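Recording rules for the Sitwood small-objects set, revision 4. Maintained by Yaowalak Thaweesak, February 2025.

## Scope

These rules cover two-handed sorting and picking with hand-held grippers in homes. The set holds 3,191 episodes, of which 459 involve jewelry or other small valuables. Kao and Sandholm recordings follow the same rules.

## Before recording

- Get written consent from the owner of every item on the work surface.
- Put mail, ID cards and family photos away.
- Use a tray with raised sides for anything that can roll.
- Wipe the finger pads. Replace a pad if its ridges are worn.

## During recording

Start with both grippers open. Keep the fingers above the pieces until you have picked a target, then come straight down. Lift strands slowly – if a second piece comes up with the first, lower both and try again. 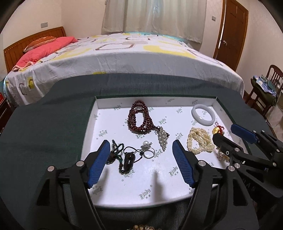

*Jewelry tray on a green cloth, both grippers in view.*

Do not pull on a clasp, tassel or pendant. Grip bangles and rings by the band. The second gripper may steady a piece but should not cross over the first.

Stop the episode if:

- a piece leaves the tray
- a strand or cord catches on a finger
- someone enters the room

## Labels

Each episode gets one task label and one outcome: `done`, `partial` or `stopped`. Dropped pieces are logged even when the episode ends as `done`. Brand names printed on trays or liners stay in the footage – do not copy them into the label text.

## Known gaps

The Clulladano episodes have no outcome labels yet. They are due in April and should be left out of success counts until then.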